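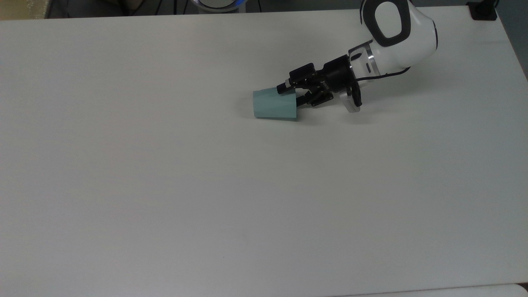
Small flat, one bathroom door, no good ideas

skirtingbored
Long-time reader, occasional complainer. I'm replanning a flat in Stanness, 44 square metres in total, and I have spent most of June defeated by a door.

The bathroom opens off a hall so narrow that two people passing in it should probably be engaged. At the moment the door swings into the bathroom and stops just short of the basin. The client wants a bigger basin. The client also wants a coat cupboard in the hall, opposite, with doors that open outwards. I have drawn this four ways and each one ends with somebody trapped.

Current favourite is a pocket door using the Driltumer kit, quoted at £351 before the fitter has sucked his teeth. Has anyone lived with one? Specified one is fine, but I'd prefer lived with.

loadbearing_opinion
Lived with one for years. Sound goes straight through it. If your client likes their guests, think hard about that in a flat this size.

Also, where are the pipes? A pocket needs the wall empty for the whole width of the door again, and in my experience the bathroom wall is where every plumber in history has put his best work.

skirtingbored
Pipes are on the far wall, for once. There's a light switch in the pocket wall but that can move. It's a stud wall and not holding anything up, apart from a calendar.
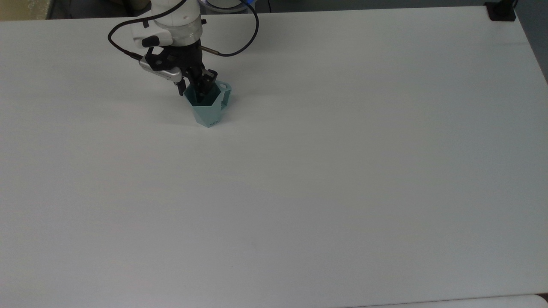 quietgrout

Going to disagree with the pocket door before it gets any more momentum. Hang the existing door so it opens out into the hall. It costs a pair of hinges and an afternoon. Then put sliding doors on the coat cupboard, where privacy isn't an issue because coats are very understanding.

You get your big basin, the bathroom door has a proper latch and a proper seal, and if something goes wrong in ten years' time any joiner can sort it out without opening up the wall.

loadbearing_opinion
Outward into a narrow hall? Someone comes out of the bathroom in a hurry and takes out whoever is hanging up a coat.

quietgrout
How often are your people hanging up coats? It's a one-bedroom flat, not the opera.

mezzanine_regret
Both of you are arguing about the door and the basin is the problem. What does "bigger" mean? I had a client who wanted a bigger basin and what she really wanted was somewhere to put a toothbrush. We kept the basin and gave her a shelf. She was delighted, and I charged for the shelf.

The Elora range has a long shallow one with a ledge at one end. It sticks out less than most standard basins and you might clear the door as it is.

skirtingbored
I did ask. "Bigger" means "like the hotel". I haven't been told which hotel.

The Elora is a good thought though, I'd only looked at the deep ones. I'll mark it up on the plan tonight.

papermodel
Never mind the plan. Tape it out on the floor, full size, hall and all, and get the client to walk through it holding a coat. I did this for a kitchen last year and we lost an entire island in under a minute. On screen it had looked marvellous, mainly because nobody on the screen had hips.

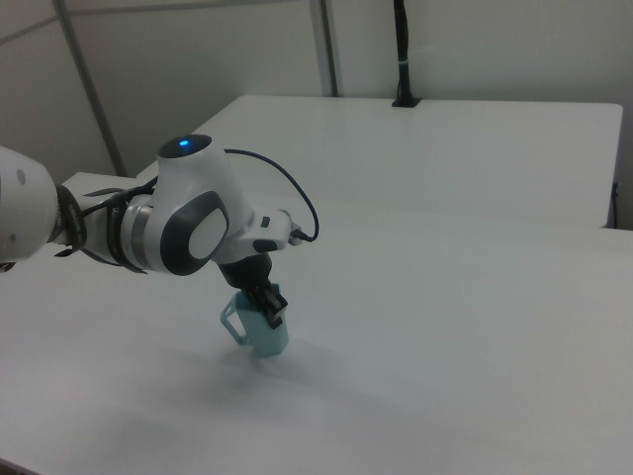
White arm reaching over the white table, blue light on top

loadbearing_opinion
Agree with papermodel about the tape. I don't agree with quietgrout about anything yet, but I'm willing to be tested in a taped hall.

quietgrout
Bring a coat.

skirtingbored
Update. Taped it out in the client's living room with the sofa shoved back. The outward door works if it's hung on the other side, so that it folds back against the end wall. I hadn't drawn that one, as I'd been treating the hinge side as if it had come down from the mountain.

The long basin clears by over a hand's width. Client stood at the tape for ages pretending to wash and said it felt "quite hotel".

Cupboard is getting sliding doors. Kyriakidis do a track that fixes from the top only, so no channel on the floor to collect grit. I've asked for a price.

mezzanine_regret
Which kind of hotel, though?

skirtingbored
I've stopped asking.

loadbearing_opinion
For the record, if you hang it on the other side the light switch is now behind the door.

skirtingbored
Oh, for pity's sake.

quietgrout
Move the switch. You were going to anyway.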